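From: Yolanda Lozano
To: clallotent-neighbors list
Date: 4/2/19
Subject: Re: Re: the bread oven question (long, sorry)

Isah wrote:

> I missed the January meeting and have now read the notes twice, and I
> still can't tell whether we are rebuilding the oven or only patching the
> dome. Also, who has the peel? Also, is it true that we're going to be
> charging people by the loaf? My mother-in-law has heard that we are and
> she is not happy. If there's a plan could somebody write it down in one
> place, please, in words.

Isah, fair enough. I wrote those notes and I've gone back to look at them, and I agree they read like a ransom demand. Let me try again from the top.

The oven in Clallotent park was built over one summer by people who had all read the same book and each remembered a different chapter. That it has baked bread for as long as it has is a tribute to clay. The dome has a crack running from the door arch back to about where the smoke collects, and you can now get a butter knife into it. I know this because I did, and then couldn't get the knife back. If anyone fires it up and finds a knife, it's mine.

The crack alone we could live with. Ovens crack. The trouble is the floor. The bricks at the front have sunk, so anything you slide in past the door hits a small step and stops there, and if you push harder the front of the loaf folds up over the back of it. We've been calling these "rustics."

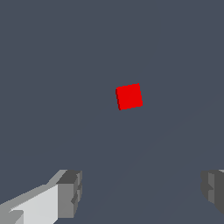
So the patching camp (Hector's friends, mostly, and me until the end of last fall) said to fill the crack with clay and sand, put in new front bricks and get on with it. The rebuilding camp said the bricks can't come out without taking the arch down, the arch can't come down without the dome coming with it, and at that point you are rebuilding whether you voted for it or not. There was a good deal of talk about this in January. Most of it took place with coats on.

What we settled on, and what the notes fail to say anywhere, is that we are rebuilding. New floor, new arch, new dome, same base. The base is fine. The base was poured by a man who did that for a living, and it shows.

The money goes like this. We have $469 in the account. The firebrick place out in Goltville quoted us for enough brick to do the floor and the arch, and it comes to nearly all of it. They will hold that price if we pick up the bricks ourselves, which means a truck, which means somebody with a truck being nice to us. Clay we can dig. Sand is cheap. Straw for the outer coat has been offered by two different people who both have goats and are, I think, competing.

I'd like to stop here and say something in defense of the old oven, which has taken a beating on this list. It was too tall inside, so the heat sat up under the roof like a cat on a bookcase and the bread got whatever was left. It took most of a morning to come up to baking heat. But it did make very good beans. If you put a pot in at the end of the day with the door on, you had beans for breakfast that people still bring up. The new one will be lower, and everyone agrees that this is right, and I have some private worries about the beans. 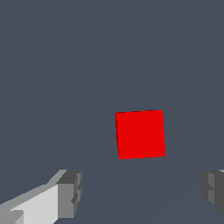 Clallotent Bread Oven Club
Bakes, repairs and starter exchange

Now the schedule, such as it is. Demolition first, as soon as the ground is dry enough that we aren't standing in soup. Please don't start early. I say this knowing that at least one of you owns a sledgehammer and has been eyeing it. We want to save whatever whole bricks we can, and we want the old clay in buckets, because it can be soaked and used again in the outer layer.

After that the floor. It gets laid on a bed of sand, dry, no mortar, each brick set down flat and tapped. Do not slide them. Sliding pushes a little ridge of sand up ahead of the brick, and that little ridge is how we got the step in the first place. I wasn't there for the first build, so I can be very smug about this, and I plan to be.

Then the sand form, which is a big heap of damp sand in the shape of the inside of the oven. It's the part children are best at. Wet newspaper goes over the sand, then the clay goes over the newspaper, about the thickness of your hand, worked from the bottom up. When it has stiffened, we cut the door and dig out the sand. Last time it was dug out too soon, and some of you will remember the noise.

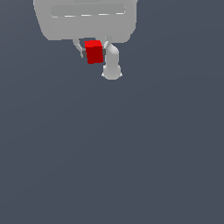

Then it dries. People hate this part. It needs small fires, really feeble ones, a handful of sticks, day after day, before it gets a proper one. I have put myself down for the first week of feeble fires because I don't trust any of you, and I mean that fondly.

On the loaf question: no, we are not charging by the loaf. Please tell your mother-in-law. What was brought up in January was a jar. The jar would sit on the bench on bake days, and if you put a dollar in it, fine, and if you don't, also fine. Somebody then wondered out loud whether a jar was a charge, and someone else asked what happened when a person put in a dollar and took out four loaves' worth of oven, and that's how a jar turned into a tax revolt. It was all a bit 1776 for a room of people holding paper plates. There is no tax. There is a jar.

The bake list does need sorting out, though. We have 40 households signed up and the new floor will hold nine loaves at a go if they are polite loaves. That means slots. I'd rather do it by sign-up sheet at the shed than on this list, as the last time we did it on the list three families turned up with risen dough at the same moment and I had to watch adults be gracious at each other. Dough that has waited too long can go in a pan and be called focaccia. Most of what we call focaccia has a history.

The peel is at my house. It has been there since the end of the season. I wasn't hiding it, I was drying it, and then I started using it to get things down from the top of the closet. It will come back. The long brush is a different matter and I don't know where that is. If you have a long brush with a scorched end and no memory of buying it, that's ours.

I should also mention the starter. The club starter, Grororum, is alive and living in two refrigerators, as a precaution. Anyone who wants some should bring a jar with a lid that doesn't screw down tight. Feed it before you bake with it, and keep some back. You'd be surprised how many people bake the whole thing and then write to me in a small voice.
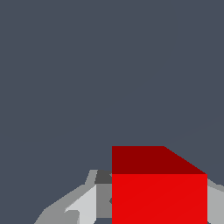
Isah wrote back off-list to say that the jar was fine, the slots were fine, but couldn't the dome be kept a bit taller at the back for the sake of the beans, and wasn't there room for a bean slot on the sheet, last thing, after the bread comes out?

I'm passing it on to everyone because I think the second half of that is a very good idea and I'm annoyed it isn't mine. The first half I'm less sure of. A dome that is taller at the back pulls the heat away from the door end, and we'd be back to loaves that are black at one end and thinking about it at the other. But a bean slot costs nothing. The oven is hot anyway and we're all just standing there. I'll add a line at the bottom of the sheet. One pot per bake day, lid on, name on the lid in something that won't burn off.

So, what I need from the list is a truck for the Goltville trip, buckets, newspapers (lots, and the shiny kind doesn't work), and an old tarp that nobody will want back. Reply to me and not to the whole list if it's only a yes. If it's an argument, I suppose everyone gets it.

Yolanda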